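NVIDIA Quadro K620, low-profile, used

Ex-workstation stock, sold singly 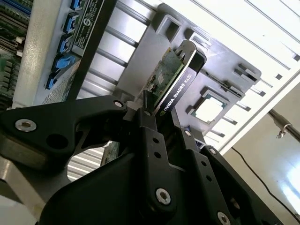 Quadro K620 with its bracket, at an open chassis.

A small graphics card for people who want a picture on the monitor and have no wish to discuss it further. Ours came out of office machines at Ceredico, where they spent their working lives on spreadsheets and, we suspect, a fair bit of solitaire.

The name is printed in white along the shroud, so you can settle arguments without getting the reading glasses out. It will not play the game your nephew keeps going on about. Please don't ring us to ask.

Before you order, measure the slot opening in your case and compare it with the bracket. Marin Petek on our returns desk has met a good many customers who skipped this step. He is very polite to them.

Condition: used, cleaned, tested on the bench for 60 minutes
Stock code: Stolley 57
Price: £15 each, or less if you buy a boxful and ask nicely
Dispatch: 2 working days
Returns: accepted, unless it has been "improved" with a file

Cables and screws not included. Look in the drawer, you have some.

Page updated 17 Apr 2019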